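보낸 사람: Zoriana Kuzmenko
받는 사람: 작은 투자 공부방 메일링 리스트
제목: Re: [공부방] 환헤지, 이번에는 풀어야 할까요?

Sigrún 님, 그리고 공부방 여러분 안녕하세요.

답장이 늦어서 죄송합니다. 월초에 Starnumthorpe에 계신 어머니 댁에 다녀오느라 메일함을 며칠 못 열어 봤어요. 돌아와서 보니 Sigrún 님 글 밑에 벌써 댓글이 꽤 달렸던데, 다들 한마디씩 해 주신 걸 읽다가 저도 차 한 잔 타 놓고 길게 써 보기로 했습니다. 바쁘신 분은 중간 제목만 보고 넘기셔도 괜찮습니다!

Sigrún Vídalín 님이 쓰신 글:
> 안녕하세요. 저는 Stirora에서 나온 해외채권 펀드의 환헤지형을
> 2년째 들고 있습니다. 처음 들어갈 때는 환율이 무서워서 별 고민
> 없이 헤지형을 골랐는데, 요즘은 언헤지형으로 갈아탄 분들이
> 부럽기도 하고, 지금 와서 따라가면 꼭지에서 잡는 것 같기도 하고
> 마음이 왔다 갔다 합니다.
>
> 헤지 비용이 연 235bp쯤 빠져나간다고 운용보고서에 적혀 있던데,
> 이 정도면 채권 이자를 절반 가까이 내주는 셈 아닌가요? 다들
> 어떻게 하고 계신지 궁금합니다. 참고로 앞으로 3년쯤은 쓸 일이
> 없는 돈이고, 전체 자산의 20%입니다.

먼저, 그 마음 정말 잘 압니다. 저도 똑같은 고민을 하다가 한 번은 너무 일찍 풀었고 한 번은 너무 늦게 걸었어요. 그래서 아래 얘기는 정답이 아니라 두 번 다 어설프게 해 본 사람의 경험담으로 읽어 주세요.

1. 헤지 비용은 어디서 나오는가

보고서에 나온 비용은 운용사가 수수료로 가져가는 돈하고는 다릅니다. 대부분 두 나라 단기금리 차이에서 나오는 거예요. 달러 단기금리가 우리보다 높으면 선물환을 팔 때 그 차이만큼 손해를 보고, 반대가 되면 오히려 받습니다. 그러니 235bp라는 숫자도 앞으로 계속 그대로일 거라고 보시면 곤란해요. 금리차가 좁혀지면 같이 줄어들고, 벌어지면 늘어납니다. 저는 예전에 이걸 몰라서 운용사에 전화해 왜 이렇게 많이 떼어 가느냐고 따진 적이 있습니다. 상담하시던 분이 참 친절하게 설명해 주셔서 끊고 나서 한참 얼굴이 뜨거웠네요.

2. 환율 전망으로 결정하지 않기

지난 모임에서 Mowat 주간 리포트를 돌려 읽었지요. 다음 분기 달러 강세를 점치던 그 글이요. 저는 그 리포트를 좋아하고 꼬박꼬박 읽습니다만, 모아 둔 걸 나중에 다시 펴 보면 방향이 맞은 것도 있고 완전히 빗나간 것도 있습니다. 하물며 저 같은 사람이 환율을 맞혀서 헤지를 걸었다 풀었다 하면 매매 비용만 나가더라고요. 그래서 요즘은 질문을 바꿔서, 이 돈을 나중에 무슨 통화로 쓸 건지를 먼저 적어 봅니다. 원화로 쓸 돈이고 시기가 가까우면 헤지 쪽으로, 쓸 때가 멀거나 달러로 나갈 돈이면 열어 두는 쪽으로요.

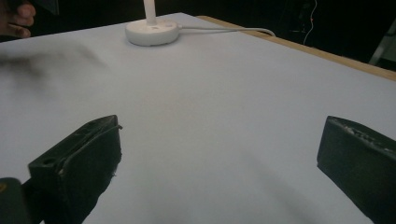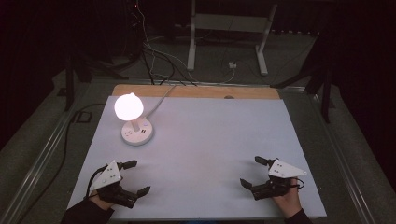
3. 채권과 주식은 따로 보기

이 부분은 댓글에서 조금 섞인 것 같아서 적어 둡니다. 주식형은 위기 때 주가가 빠지면서 달러가 오르는 경우가 많아서, 환을 열어 두면 손실을 조금 덜어 줄 때가 있습니다. (항상 그런 건 아니에요!) 그런데 채권형은 원래 가격이 덜 움직이는 자산이잖아요. 여기에 환율을 그대로 얹으면 내가 산 게 채권인지 달러인지 모를 지경이 됩니다. 제가 처음 언헤지 채권 펀드를 샀을 때 딱 그랬어요. 이자 보고 들어갔는데 매일 아침 환율만 들여다보고 있더라고요. 잠도 설쳤고요.

4. 그래서 Sigrún 님 경우라면

3년 안에 쓸 일이 없고 전체의 20%라고 하셨으니, 저라면 한꺼번에 갈아타지는 않을 것 같습니다. 반은 그대로 두고, 나머지 반을 몇 달에 걸쳐 조금씩 언헤지형으로 옮기는 방법이 있어요. 재미없는 방법이지만 꼭지에서 잡을까 봐 걱정하시는 마음에는 이쪽이 맞을 것 같아요. 옮기기 전에 환매수수료가 있는지, 전환이 되는지 새로 사야 하는지는 꼭 확인해 보세요. 같은 운용사 안에서도 클래스에 따라 다르더라고요. 세금도 마찬가지인데, 환차익이 과세에 어떻게 들어가는지는 상품마다 달라서 제가 섣불리 말씀드리기가 어렵습니다. 판매사에 물어보시는 게 제일 정확해요.

그리고 12월에는 한 가지 더 신경 쓰실 게 있습니다. 연말에는 달러를 구하려는 수요가 몰려서 스왑 쪽 가격이 평소보다 출렁일 때가 있거든요. 급한 일이 아니면 저는 그 시기에는 큰 금액을 옮기지 않는 편입니다.

5. 계산표

예전에 만들어 둔 스프레드시트를 조금 손봤습니다. 금리차, 보유 기간, 환율 변동 폭을 넣으면 헤지형과 언헤지형의 손익분기 환율이 나옵니다. 마침 제 Samico 계좌에 달러 1,808불이 남아 있어서 그 금액으로 예시를 채워 놓았으니, 각자 숫자로 바꿔서 써 보세요. 금리차 칸에는 bp로 넣으셔야 합니다. 2%면 200이라고 쓰시면 돼요. 퍼센트로 넣으면 결과가 엉뚱하게 나오는데, 제가 지난번에 그렇게 넣고 좋아하다가 들켰지요. 필요하신 분은 저한테 따로 메일 주시면 보내 드릴게요. 리스트에는 첨부가 안 되더라고요.

쓰다 보니 역시나 길어졌네요. 제 설명에서 틀린 데가 보이면 편하게 고쳐 주세요. 특히 선물환 만기를 한 달짜리로 굴리는 펀드하고 석 달짜리로 굴리는 펀드하고 차이가 얼마나 나는지는 저도 아직 잘 모르겠어서, 운용보고서 꼼꼼히 읽으시는 분이 계시면 꼭 듣고 싶습니다.

Sigrún 님, 어느 쪽으로 정하시든 나중에 소식 들려주세요. 다음 모임 때 뵙겠습니다.

Zoriana 드림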